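Naming and reset rules for the simulated sink scenes

Category: Premon notes

The Skestcombe kitchen suite has been running long enough that its rules have to be written down. What follows is version 2. Version 1 was a page of comments in a config file, and two people reading it came away with two different ideas of what counted as a finished episode.

Scope is the sink tasks only: plate into sink, plate out of sink, food off plate. The drawer and stove tasks have their own sheet, and I will get to those in April.

1. Scene variation

Sink model, window, counter texture and object set are drawn separately from the seed. Any rule that mentions a basin has to hold for a single basin and for a double one. Write "the basin the plate is in", never "the left basin". The same goes for the faucet, which moves between sink models and is not a valid landmark for anything.

Plates are named by rim color. Food is named by its asset ID, with the plain-language name in a second field. If the asset can't be identified at render resolution, the plain-language field gets the general word ("green item") and a flag. We had 961 episodes in the Čierny batch with a guess in that field, and I spent most of a month taking the guesses out.

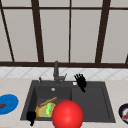
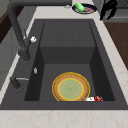
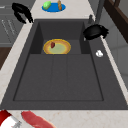 A sink and a plate with a yellow or orange rim in each.

2. Success conditions

A plate is "in the sink" when its full base footprint is inside the basin outline and its lowest point is below the rim plane. It does not have to be level. Contact with a basin wall is allowed. Contact with the rim deck is a fail, even if the rest of the plate is below it.

The condition must hold for 20 consecutive simulation steps with no gripper contact. Version 1 checked a single step, and plates passing through the basin volume on their way somewhere else were scored as placed.

Food on a plate is scored separately from the plate. An episode can pass on the plate and fail on the food. Please stop merging these into one flag.

3. Distractors

Anything on the counter or in the basin that the instruction does not name is a distractor. Distractors may be displaced, but the displacement is logged per object. Objects that end up below counter height outside the sink are logged as dropped, and a dropped distractor fails the episode whatever the plate did.

A distractor may spawn so that it overlaps the target in the camera view. It may not spawn intersecting the target mesh. The loader checks the second of these. The first is left alone on purpose, and a policy that only works with a clear view should show it in the numbers.

4. Hands at reset

Both end effectors return to the reset pose before the next seed is loaded. The order is: open, lift clear of the rim plane, retract, load. Loading first can leave a finger inside a newly placed object, and the solver then throws the object across the kitchen. If you see an object with a very high velocity at step 0, check the reset order before you file a physics bug.

5. Camera records

Store each view with the seed, the step index and the camera pose. Do not work out the order of frames from file names. Skoltance, our viewer, sorts by name and will show step 11 before step 2 unless the index is zero-padded. Pad the index.

Fields cut off by the view are marked partial. Partial objects stay in the object list. Dropping them makes the counts disagree between cameras, and the consistency check then rejects the whole episode.

6. Changes to this sheet

A rule change gets a new version number and a rerun of the Premon regression seeds. Scores from different versions do not go in the same table. If you need a comparison, rescore the old logs under the new rules. The logs keep full object poses, so no new simulation is needed.

Still open: whether a utensil lying across a plate counts as part of the plate for the displacement log. At present it is logged as its own object. I have left it that way in version 2 and will look at it again with the drawer tasks.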